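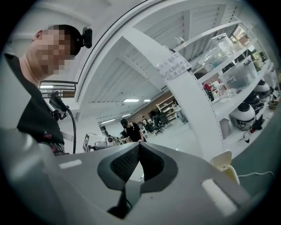 Subject: Re: Hand-held grippers, budget request for August
From: Thaís Sampaio
To: equipment-planning list
Date: 27 Apr 2018

Dear colleagues,

Thank you to those who sent comments on the draft request. My replies to Mr. Olszewski's points follow his text.

Nikola Olszewski wrote:
> The draft lists the hand-held grippers at 400 each but gives no
> figure for replacement pads. The mesh pads inside the notch
> should be treated as a consumable and ordered with the units.
> I would also ask whether the head-mounted cameras belong in this
> request or in the one Mr. Kurek is preparing.

The pads have been added as a separate line. Sornley quotes 17 per pair, and the quotation is valid through the end of August. Dollgate has offered a lower price on the grippers themselves but does not supply pads, and we do not wish to split the order.

The cameras will remain in this request. Operators use the gripper and the head camera together, and the two should arrive in the same delivery. Mr. Kurek has agreed to remove them from his list.

Two items are still open:

1. Cables. Mr. Zieliński has asked for 200 to be set aside for spare cables and clips. Please write to him directly if your group needs a particular length.

2. Storage. The additional shelving unit is priced at 1067, including delivery. Groups that can make do with clear lidded boxes on the existing shelves are asked to say so before the request is submitted.

A revised table will be sent to this list once both items are settled.

Sincerely,
Thaís Sampaio
Equipment Planning, Bastos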